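Clitov Community Forum – Data Collection – Board handling, wrist view

hegyi_lab_admin
Members are asked to comment on a proposed change to the recording rules for the board handling task. The Nundik set now holds 2,304 accepted examples. Of these, 209 were marked for review, mostly for late grasps. The current rule discards any example in which the operator pauses for more than 4 seconds. We propose to keep that rule and to record the circuit board in its metal tray from more starting positions.

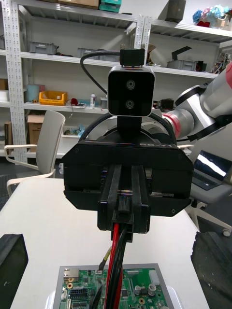

sukham_ops
We do not support keeping the pause rule. Operators slow down near connectors for good reason, and a model trained without those moments will rush them.

hegyi_lab_admin
The concern is noted. Long pauses did, however, teach the last model to stop above the tray and stay there. The rule was adopted in November for that purpose.

tray_and_rail
Could pauses be labeled and kept in a separate split? Our group did so with 2,000 examples – the extra work was modest.

sukham_ops
That would be acceptable to us, provided the labels are applied by the operator at the time of recording.

hegyi_lab_admin
A separate split will be added to the draft. The question of who applies the labels remains open, and further replies are welcome.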